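Jestero Workshop Course
Unit 4: Building and Checking a Two-Finger Hand-Held Gripper

1. Purpose of this unit

In Unit 3, participants assembled the handle and the trigger linkage. The present unit covers the fingers, the grip pads and the first trials on soft goods. All work in this unit may be carried out at home or at the shared benches at Distow. Participants who work at home should read Section 4 before they begin.

2. Fitting the fingers

Each finger is carried on a linkage arm held by two screws. Tighten the screws alternately, a quarter turn at a time, until the arm moves freely without side play. A drop of low-strength thread locker is permitted on the final assembly but should not be used until the trials are complete.

The grip pads are fitted last. The serrated face must point inward, toward the opposite finger. Pads from the Dulta kit and pads printed from the course files share the same hole spacing – they may not be mixed on one gripper, as the two materials wear at different rates. The kit pads have a hardness of 70 Shore A.

Close the fingers slowly and check that the pads meet along their full length. If they touch at the tips only, loosen both arms and repeat the adjustment.

3. Trials on soft goods

Cloth is a demanding test for a two-finger gripper. It folds under the pads, catches on neighboring pieces and gives little warning before it slips. Participants should use pieces that differ in thickness and surface, placed in an open box with the flaps removed.
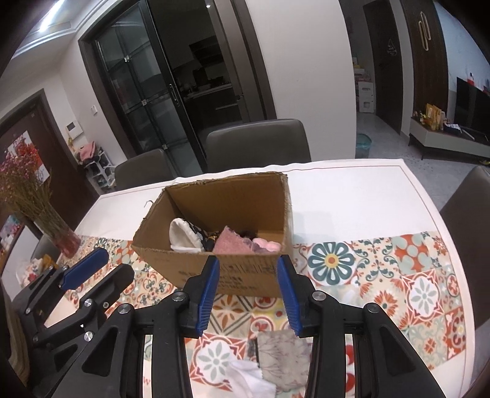 Figure 4.1. Gripper with blue serrated pads held open over a table, with a box of mixed cloth items behind it.

Approach each piece from above with the fingers open. Close the trigger until the cloth is held, lift it clear of the box and set it down on the table. Record the result as held, slipped or double pick. A double pick is any lift that brings up more than one piece. The trial sheet has space for 73 lifts; all lines are to be completed before the pads are changed.

4. Working at home

Clear enough of the table to set pieces down flat. Keep loose screws in a covered dish. The trigger spring is under tension whenever the handle is open, and eye protection is required while it is being fitted or removed.

5. Submission

Trial sheets are to be handed in with the gripper at the Brøndum session in August. Sheets without a pad type entered in the top line will be returned.

Handout revised 28 April 2019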